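Still no robot doing my dishes

Ok quick one, it's late and I have a bus to catch. People keep asking me (my mother mostly) if the machines can do chores yet. Short version is sort of, slowly, depends what you call a chore.

I spent a June afternoon over at Virnton, where Tadeo Yáñez has an arm moving glassware around a white table. Test tubes, wooden rack, a red cup. Which is washing up, basically. Glass that goes in a thing, comes out of a thing, goes in another thing. If it can do that it can do my mugs, that was my thinking anyway.
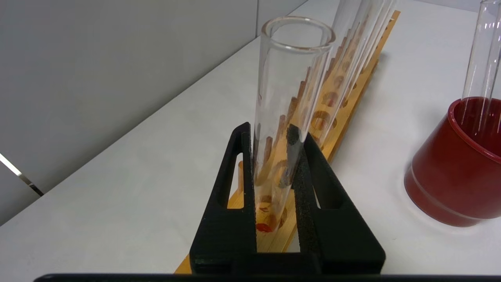

Got one. Tube in the fingers, rack right behind.

The grabbing part impressed me. Thin glass, and there's foam down the inside of one finger so it isn't bare plastic on the tube. Tadeo says he went thru 9 kinds of padding before settling. I would of guessed glass was the hard bit. He says no, the hard bit is seeing it. Clear thing in front of wood, the wood goes all bendy through the glass, and the camera has to decide where the edge is. Fair enough, I walk into patio doors.

What I wanted to know was how long. 21 seconds for one tube, his best this month. My kid does a whole cutlery drawer in that. Badly.

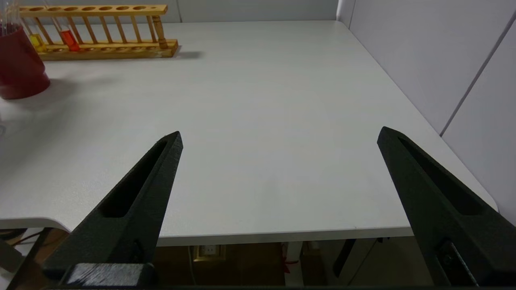 Fingers open, nothing in them. Red-orange and yellow over in the rack.

Lots of this. Open, over the table, line up, try again. He runs 200 goes before he changes anything, then changes one thing, then another 200. I'd lose my mind. He has the radio on.

Also asked about the shop floor side, as my brother in law is at Menzies packing parts and worries. Tadeo's view: same part, same spot, all day, yes, machines had that ages ago. A bin where everthing is every which way, much less. And a kitchen is the bin. Somebody at Curkard told him they want 3,000 clean runs in a row before they'd let one near a customer. He is nowhere near, says so happily.
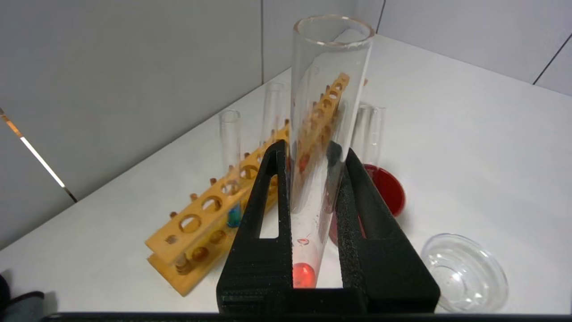
Closed on a tall one. Petri dish on the right, deep red inside, plus a clear lid.

More stuff on the table makes it worse, obviously. Lids especialy. A clear flat lid on a white table, I'd have trouble with that myself without my glasses.

So. Laundry no, dishes not in my house, one tube at a time with a patient man nearby, yes. Bravutar post is still coming, half written, had the wrong cable with me last time. Bus.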